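Household Practice, Unit 2: The Work Counter
Notes for the evening group, September 2022
G. Mazza

Read before class. Last term 30 people told me they had read it, and I admired their confidence.

A counter is storage until you need it, and then it is an argument. Tonight's job is to set one up for cold prep: one surface, boards, a plate for what goes in first. Knives stay in the block until Rebecca Benedetti has finished her talk on them.

Boards first. Wood goes on stone, never stone on its own, unless you enjoy sharpening. If you have two boards, keep them apart and give each a job. Produce on one, bread on the other. Write down which is which, as you will forget by the second onion.

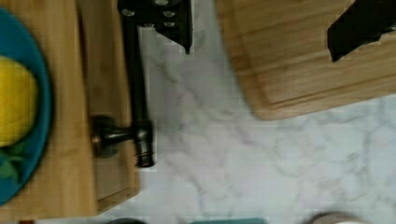 Plates come next. Anything that rolls belongs on a plate, lemons above all. Herbs can share it if they are going into the same dish. Leave bare counter between the boards - you will want it for the bowl you forgot.

Marble needs its own paragraph. Lemon juice etches it, and the dull spot stays. Wipe at once with a damp cloth, then a dry one. No vinegar, whatever your aunt says.

For next time: clear your own counter, set it up again from memory, and time both. My best is 35 minutes, most of it spent on mail. See handout p. 338 (the numbering is inherited).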